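How to clean a small countertop oven

By Naheed Talpur

A countertop oven gets dirty faster than a full-sized one. The cavity is small, the food sits close to the elements, and fat that would land on a wall half a metre away in a big cooker lands on everything. I clean mine every 19 days or so in winter and less often in summer, when it mostly does toast.

The method below suits any small oven with a drop-down door and a wire rack. It takes a quiet half hour plus drying time.

You will need:

Washing-up liquid
Bicarbonate of soda
Two microfibre cloths
An old toothbrush
A plastic scraper
A washing-up bowl large enough for the rack

Do not use spray oven cleaner. Most small ovens have exposed elements, and the spray gets on to them and into the ends where they meet the wall. Noman Dogar at the Sethi repair shop told me he replaces more elements for this than for any other cause.

Before you start

Switch off at the wall, pull the plug and wait until the oven is fully cold. Bring the plug round to where you can see it while you work. Move the oven away from the wall and put it on a surface you can wipe.
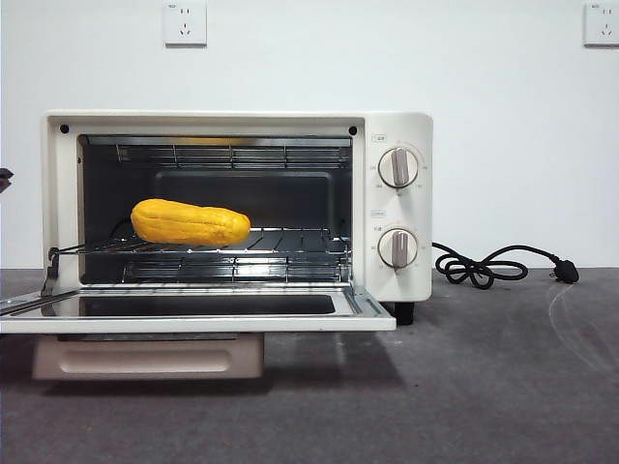
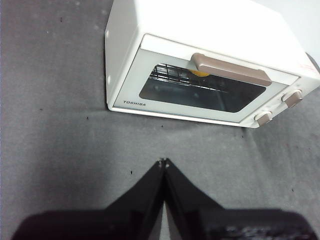

Start with the rack, as it needs the longest soak. Some lift straight out. Others are joined to the door so that they slide forward when it opens, and these have to be unhooked first. Look along the sides before you pull. With the door down you can see a thin metal arm on the left, running from the rack towards the hinge, and that is the part to check. Take out anything still sitting on the rack, ease the rack free of the arm and put it in hot water with a good squirt of washing-up liquid. Leave it for 20 minutes, then go along the bars with the toothbrush.

The cavity

Take out the crumb tray if there is one and tip it into the bin. Mix three spoonfuls of bicarbonate with just enough water to make a paste. Spread it on the floor and side walls with your fingers, keeping clear of the elements and the rods that guard them. Leave it until it has dried to a crust.

Wipe off with a damp cloth, rinse the cloth and go over it again. It usually takes four or five passes to get rid of the white film. Use the scraper flat on anything that stays put. For the ceiling, use a cloth that has been wrung out hard and nothing else.

The door

Close the door to do the outside of the glass and open it again for the inside. Support it with one hand when it is down, and don't lean on it. Grease collects under the handle and along the bottom edge by the hinge, so use the toothbrush there. Knobs should be wiped, not soaked. Printed lettering on the front will rub off if you scrub it with bicarbonate, so keep to soapy water on that side.

Drying

Leave the door open for at least two hours. Dry the rack with a towel, hook it back on and slide it in and out a couple of times to check that it runs freely. Plug in, then run the oven empty for ten minutes with a window open. A slight smell the first time is normal.

If the rack sticks afterwards, take it out and check that it is the right way up. Mine has gone back upside down more than once.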